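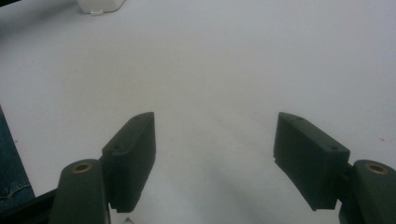 White tabletop, testing room, Didgate

Call for participants: does a white table really show the dirt?

Cleaning product labels are full of promises about white surfaces, and we have stopped believing most of them. Gristent is looking for people who own a white kitchen or dining table, use it every day, and are willing to tell us what it is like to live with. We would especially like to hear from anyone who bought theirs after being told it was "easy care" and now has doubts.

What you would do

You keep a short diary for four weeks. Each evening you write down what was put on the table, what you wiped it with and what was still there afterwards. Tea, beetroot, felt pens, newsprint, curry, whatever your household manages. Please don't clean more than you normally would. The last study of this kind we read was filled in by people who had plainly scrubbed everything the night before, and its findings were worth about what you'd expect.

You also come to Didgate for 2 sessions, one at the start and one at the end. You will sit at our own table, look at a set of marks under the ceiling lights and say which ones would bother you at home. There are no right answers, and we won't coax you toward any.

Who can take part

Adults who have had a matte or gloss white table for at least one winter. Renters are welcome. If you work for a furniture retailer or a cleaning brand, sorry, no.

What you get

$300, paid after the second session. We don't pay in vouchers, points or "exposure to the research process". Parking at Didgate is metered and we will reimburse it if you keep the stub.

What you don't get

A free table, a recommended spray, or a certificate. Nor will we tell you that your diary is going to change the industry. It will go into a plain report, due in October, with your name removed and a colour chart at the back.

How to apply

Write to Aoi Kikuchi at the Gristent front desk with a few lines on your table: how old it is, what the finish is if you know, and the worst thing that has happened to it. Questions about payment or privacy go to Sinan Ekinci. Applications close at the end of January 2022. Late ones will be read if we still have spaces, and we probably will.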